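Week 6 — Breakup songs and who gets to tell the story

Okay, picking up where we stopped on Tuesday. I'd asked you to think about what happens when both halves of a couple write songs, and a few of you stayed after to argue about it (I loved that!).

Our main case is Esi Arthur and Tetteh Quaye. She put out Carimell first, and every fan site read track 2 as a letter to him. He answered with Odoi — or people decided he did. When you listen at home, keep two columns: what the lyric says, and what you only know from gossip. My own second column was embarrassingly long. 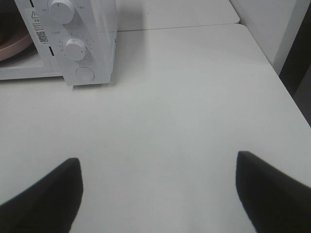
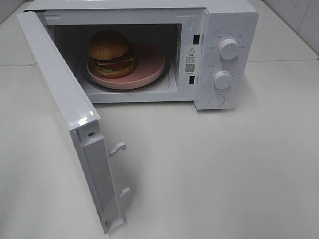 Now, the "you" problem. Arthur hardly ever names anyone, she just sings to "you," and the listener fills in the face. Quaye does the opposite on Domska and drops in street names and a birthday, so it feels like a diary even where he's making things up. Lawal Lawal calls this "borrowed proof" in the reading. I think he pushes it too far in the last section, but the first 8 pages are great and you'll want them for the essay.

For next time:

Read the Obed Dankwa interview, all of it, including the boring part about the label.

Pick one song from either album and write 500 words on who the "you" is. Please don't use the Stesix track — I've read so many papers on that one.

Bring headphones.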